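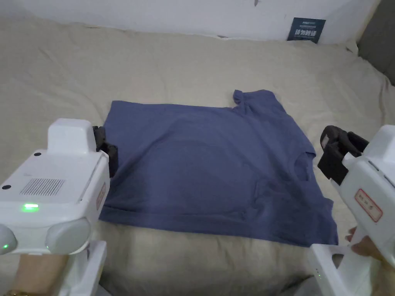

Sortie de la projection de « La Digue de Trestamstead » il y a une heure, je n'arrive pas à dormir, donc vous allez avoir droit à un fil. Copie restaurée, salle presque pleine, et ce son !! Je spoile un peu, mais pas la fin. (1/11)

Pour situer : c'est un film d'horreur avec très peu d'argent et énormément de brouillard, de boue et de cordes. Une gardienne d'écluse entend frapper sous l'eau, toujours au même endroit, toujours à la même heure. Pendant vingt bonnes minutes il ne se passe que ça, et j'étais déjà agrippée à mon fauteuil. (2/11)

Je l'avais vu une seule fois, ado, sur une VHS recadrée où l'on perdait les deux bords. En version large, on découvre qu'il y a presque toujours quelqu'un debout au fond, sur la berge. Sur ma cassette il n'existait pas. J'ai crié à voix basse (si, c'est possible, demandez à ma voisine de rang). (3/11)

La gardienne, c'est Kazue Kubo, et quelle actrice. Elle a 4 pages de dialogue dans tout le scénario, le reste passe par la nuque, les épaules, la manière de poser une lanterne. Le moment où elle comprend qui frappe, elle ne se retourne même pas -- elle arrête juste de mâcher. (4/11)

Sizwe Adams, le réalisateur, était là pour présenter. Il a raconté que le premier montage durait bien plus longtemps et qu'on y voyait la créature en entier dès la deuxième bobine. Le producteur détestait, lui aussi a fini par détester, et ils sont retournés tourner en mars, dans une eau glaciale, avec une équipe minuscule. (5/11)

Et tout ce que j'aime vient de ce deuxième tournage ! La main sur l'échelle, la cloche qui sonne à l'envers, le plan du chien. Avec le recul c'est fou, on se dit qu'on a failli avoir un film de monstre en caoutchouc assez banal. (J'aimerais quand même beaucoup voir le caoutchouc.) (6/11)

Un mot sur la musique de Halilović, parce que bon sang. Une seule note d'harmonium tenue, des coups étouffés, et par-dessus une voix qui compte. Elle compte les noyés du village, 181, et on l'entend reprendre à un chaque fois que l'écluse s'ouvre. Je n'avais jamais compris ce que disait cette voix avant ce soir, le mixage d'origine l'enterrait complètement. (7/11)

La restauration est signée Flelura, à partir du négatif pour presque tout, et d'une copie d'exploitation pour une bobine abîmée. Ça se remarque un peu vers le milieu, le grain devient plus gros et les noirs tirent sur le vert. Ça ne m'a pas gênée une seconde, la séquence se passe dans la vase de toute façon. (8/11)

Question de la salle : pourquoi le film a-t-il si mal marché à l'époque ? Réponse d'Adams : 3,623 entrées en tout, affiche comprise (il a précisé que sa mère en représentait plusieurs). Il le disait en riant, mais quand plus de 500 personnes se sont levées pour applaudir au générique, il regardait ses chaussures. (9/11)

Petite réserve, parce que je ne suis pas complètement gaga : l'intrigue avec le notaire ne mène nulle part, et le flash-back expliqué au coin du feu aurait pu sauter. Le film est tellement plus fort quand il se tait. Cela dit le notaire a une moustache magnifique, donc je pardonne. (10/11)

Indeo le sort en Blu-ray avec les deux mixages et des chutes du premier tournage, je n'ai pas noté la date, si quelqu'un l'a je prends. D'ici là, s'il passe près de chez vous, allez-y, et mettez-vous plutôt devant, à gauche : l'homme de la berge est presque toujours de ce côté-là. (11/11)

Ah et j'oubliais, restez pendant le générique. Il y a trois coups tout à la fin, après le logo. La moitié de la salle avait déjà son manteau -- tout le monde s'est rassis.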